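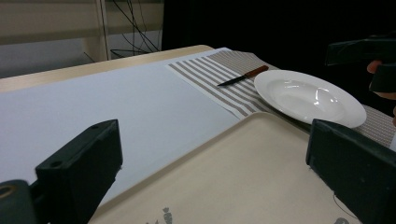

Cahier d'atelier, mars, poste dressage

Repris la séquence couteau / assiette à 9 h avec Jae-in. On garde la table telle quelle : papier blanc à gauche, set rayé, plateau beige devant. Miyuki voulait passer tout de suite à la configuration de la cuisine de Pitovska, je préfère finir ici. Les rayures du set gênent encore la détection du bord de l'assiette, surtout quand la lumière tombe dans le creux. À revoir avec Tae-yang, qui a les réglages d'exposition de l'autre poste.

Objectif inchangé : 500 prises exploitables avant de livrer quoi que ce soit au module Trarkex. On en est à 42 pour le couteau seul. C'est peu. Jae-in propose de compter à part les prises où le manche est tourné vers l'opérateur, d'accord avec elle, à noter dans la colonne « orientation » et pas dans les remarques libres.

Passage de Kastriot Shehu en fin de matinée. Il est chef d'équipe au dressage chez Pitovska et c'est lui qui aura la machine dans les pattes tous les jours, donc je note ce qu'il a dit à peu près dans l'ordre.

– Les couverts et les couteaux, son équipe les laisse volontiers. Gestes répétés, coupures, douleurs au poignet en fin de service. Ils sont 2 à ce poste le matin.
– Les assiettes, c'est autre chose. Les anciens vérifient l'émail au doigt en les posant et mettent de côté celles qui sont ébréchées. Si on automatise la pose, ce contrôle disparaît et il faudra le remettre ailleurs. Ce n'est écrit dans aucune procédure, on ne l'aurait pas su.
– Il demande qui reprend la main quand ça s'arrête. Pour l'instant le document de Keir prévoit « l'opérateur ». Kastriot veut un nom par équipe, et du temps compté pour ça.
– Question de la prime de poste : je n'ai pas de réponse, transmis à Keir Hepburn.

Volume chez eux : 595 couverts complets le dimanche, bien moins en semaine. Le dimanche est donc le cas à tenir, et c'est aussi le jour où l'équipe est la plus réduite. Keir avait dimensionné sur la moyenne. À refaire.
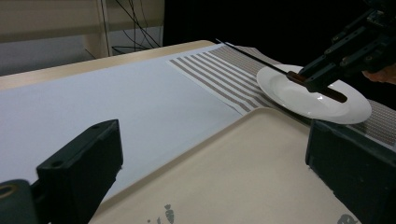 Côté gestes, Jae-in et moi n'approchons pas le couteau pareil. Elle vient de haut, je viens plutôt de côté, et ça se retrouve dans les trajectoires. On ne corrige pas pour le moment, mais il faut que les initiales figurent sur chaque série. Quatre séries d'hier n'en ont pas, je les ai mises dans « à trier ».

Règle pour tout le monde, y compris les visiteurs : lame jamais tournée vers celui qui tient l'autre pince, et on annonce avant de soulever.

Discuté avec Miyuki de la formation. Sa première version tenait en une demi-journée sur écran, Kastriot trouve que ça ne servira à rien sans la machine à côté. Elle refait le plan avec deux matinées sur place et un retour au bout de trois semaines. Les heures seraient prises sur le temps de travail, Bekis doit encore confirmer par écrit.

À faire
Tae-yang : essai avec un set uni, même assiette, même lumière.
Jae-in : compléter la colonne orientation.
Miyuki : plan de formation, version 2, à envoyer à Kastriot avant Bekis.
Keir : reprise du dimensionnement sur le dimanche, réponse sur la prime.
Moi : rédiger la question du contrôle des ébréchures et voir si on peut la confier au poste lavage. Demander à Kastriot combien d'assiettes ils écartent par semaine, il pense pouvoir retrouver les bons de casse.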